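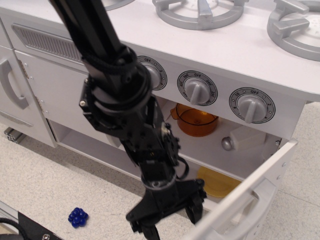 **Flollari Play Surface Cleaner, concentrate**
Bottle, 1,000 ml. Item sold by Wragg Supply. Unscented.

Flollari is a liquid cleaner for hard toys and play furniture in child care rooms, waiting rooms, libraries, and homes. You mix it with water, wipe it on, and wipe it off. It takes away food residue, hand grease, washable marker, dried juice, and the gray film that builds up on light plastic.

It is a cleaner and does not disinfect. If your state or your licensing office requires a disinfecting step, clean with Flollari first, rinse, and then use the product your rules call for. Disinfectants work poorly on a dirty surface, and some of them leave a sticky layer when they are put on over old soap.

## What it can be used on

- Molded plastic (play kitchens, slides, ride-on toys, bins, toy food)
- Painted or lacquered wood, if the finish is whole
- Laminate and melamine table tops
- Stainless steel and chrome
- Vinyl mats and vinyl-covered foam
- Silicone and hard rubber

Don't use it on bare wood, cork, leather, cardboard puzzles, felt, or anything with a paper label you want to keep. Stuffed toys should go in the washing machine. Clear acrylic is fine with a soft cloth, but use the weak mix and don't scrub.

Older painted toys are a separate question. If the paint is flaking, take the toy out of use. Cleaning will only loosen more of it.

## Mixing

**Everyday mix:** 30 ml of concentrate in 3 liters of lukewarm water. One capful, filled to the inner line, is 30 ml.

**Strong mix:** 90 ml in 3 liters. Use this for a first cleaning, for secondhand items, and for anything that has been stored in a garage or basement.

**Weak mix:** half a capful in 3 liters, for acrylic, mirrors, and glossy paint.

Put the water in the bucket first and then the concentrate, or you will get a lot of foam. Very hot water is not needed. Mix what you will use that day and pour out the rest. A mixed bucket that sits overnight starts to smell, and it no longer cleans well.

Spray bottles can be filled with the everyday mix. Label the bottle with the product name and the date. A sheet of blank labels comes with each case.

## How to clean with it

1. Remove loose parts and shake out crumbs.
2. Wipe with a wet, wrung-out cloth. Microfiber works best on textured plastic.
3. Leave it on for 30 seconds if the dirt is dried on.
4. Work into corners and around knobs and hinges with a soft brush.
5. Wipe again with plain water.
6. Let it air dry with doors and lids open.

The plain-water wipe matters for anything small children put in their mouths. It also matters on light colors, where leftover cleaner can dry to a faint haze. If you see haze, go over the surface once more with water and a clean cloth.

Small pieces such as cups, blocks, and toy vegetables can be soaked in a basin for a few minutes. Rinse them in a colander. Hollow toys with a hole in the bottom should not be soaked — water gets in and stays there.

Battery compartments must be kept dry. Take out the batteries before you start, wipe around the cover, and leave the cover off until everything has dried.

## Stains it won't take out

Permanent marker, nail polish, and oil paint need something else. Sunlight yellowing in white plastic is a change in the plastic itself and can't be washed away. Tomato sauce on white plastic will usually fade after two or three rounds with the strong mix, but some of the orange may stay.

Sticker glue will come off if you lay a cloth soaked in the strong mix over it for a while and then roll the glue off with your thumb. A plastic scraper is all right on flat parts. Don't use a metal one.

Please don't mix Flollari with bleach or any other cleaner.

## From customers

"We run three rooms and go through a bottle a month. The tables come up well and the floor under the tables does too, though I know it isn't sold for floors. I wish the cap were a little bigger, as the inner line is hard to see in our closet." — Oda Haugland

"Used it on a plastic slide that had been behind the shed for two winters. Strong mix, stiff brush, one afternoon. The green is gone. The scratches are still there." — Vidar Sundqvist

"No perfume, which was my main reason for buying it. It foams more than I expected." — Sigrun Hovland

The comment about the cap has been passed along. Bottles filled from September on will have a raised line on the outside as well. The amount does not change, so the directions on this page are good for both caps.

## Storage and safety

Keep the concentrate in its own bottle, closed, and out of reach of children. Store it between refrigerator temperature and normal room temperature. If it freezes, let it thaw indoors and shake it well before use. It may look cloudy for a day.

Wear gloves when you handle the concentrate or use the strong mix for a long time. The everyday mix is mild, but it will dry out your hands if you use it all day. If concentrate gets in the eyes, rinse with plenty of water and get medical advice. If it is swallowed, call poison control and have the bottle with you. The safety data sheet is in the box with each case, and we will email a copy on request.

An unopened bottle keeps for two years. The date is printed on the shoulder.

## Sold separately

**Prerken cloths.** Microfiber, pack of ten, in blue or yellow. Many rooms use one color for tables and the other for toys. Wash them without fabric softener.

**Funex brush.** Soft nylon bristles on a narrow head, with a hole in the handle for hanging. It fits between slats and around small hinges.

**Pump for the 1,000 ml bottle.** Three full strokes equal one capful.

## Ordering and returns

Single bottles ship by ground. Cases of six ship on their own and can't be combined with other items in one box. We don't ship concentrate by air — please allow extra time for Alaska and Hawaii.

Unopened bottles can be returned within 90 days for a refund. For leaking or damaged bottles, send us a photo of the bottle and the carton and we will replace them. You don't need to mail the damaged ones back.

Questions about surfaces and mixing go to Gudrun Torvik. For standing orders, school purchase orders, and tax-exempt forms, ask for Vilgot Torvik.

Page last changed 24 July 2019: pump added, section on stains rewritten.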